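4. Preparación de la mezcla en el cuenco

Esta sección explica cómo pasar el contenido de una bolsa al cuenco de acero inoxidable. Lea todos los pasos antes de empezar. La báscula y la espátula de la serie Gatska se describen en la sección 3.

4.1 Colocar el cuenco

1. Limpie la mesa con un paño húmedo y séquela bien.
2. Ponga el cuenco directamente sobre la mesa, lejos del borde. No ponga un paño debajo del cuenco.
3. Compruebe con la mano que el interior del cuenco está seco.

Nota: la capacidad útil del cuenco es de 1000 ml. No lo llene hasta el borde.

4.2 Vaciar la bolsa

1. Abra la bolsa por un solo lado. El corte debe ser recto.
2. Sujete el cuenco por un lado durante toda la operación.
3. Incline la bolsa hacia dentro del cuenco, con la abertura hacia abajo.
4. Deje caer el contenido despacio. Si se queda una parte en las esquinas, dé golpes suaves a la bolsa.
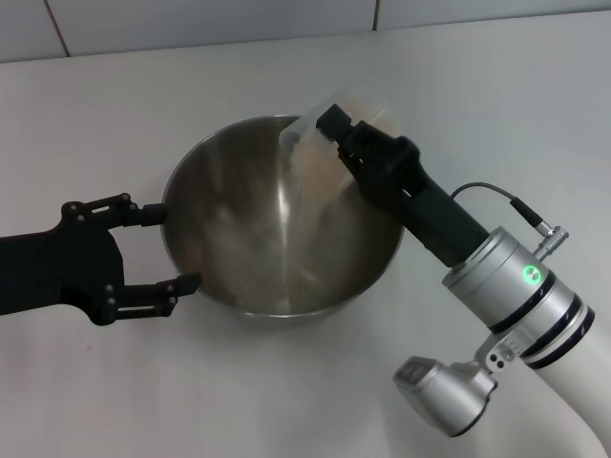 5. Pese lo que ha caído. Para una preparación normal son necesarios unos 300 g. Si falta cantidad, repita los pasos 3 y 4.
6. Cierre la bolsa con la pinza Brenard y escriba en ella la fecha de apertura. Una bolsa abierta se conserva 72 horas.

Precaución: no sacuda la bolsa con fuerza encima del cuenco. El polvo fino puede subir y molestar a los ojos.

4.3 Limpieza de las superficies

Después de cada preparación es necesario limpiar también los paneles claros que están cerca del lugar de trabajo. El polvo se ve poco sobre el color blanco y se acumula en las juntas.

1. Pase primero un paño seco, de arriba hacia abajo.
2. Pase después un paño poco húmedo por toda la superficie del panel.
3. Siga la junta entre los dos paneles con un cepillo blando.

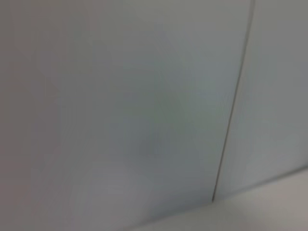
4. Espere 2 minutos y seque con un paño limpio. No use estropajo ni productos con cloro.

Nota: si la junta se abre o el panel se mueve al tocarlo, no ponga pegamento. Escriba al servicio técnico Dimitrov, de Wendbridge, e indique el número de pedido.

Para el lavado del cuenco, vea la sección 5.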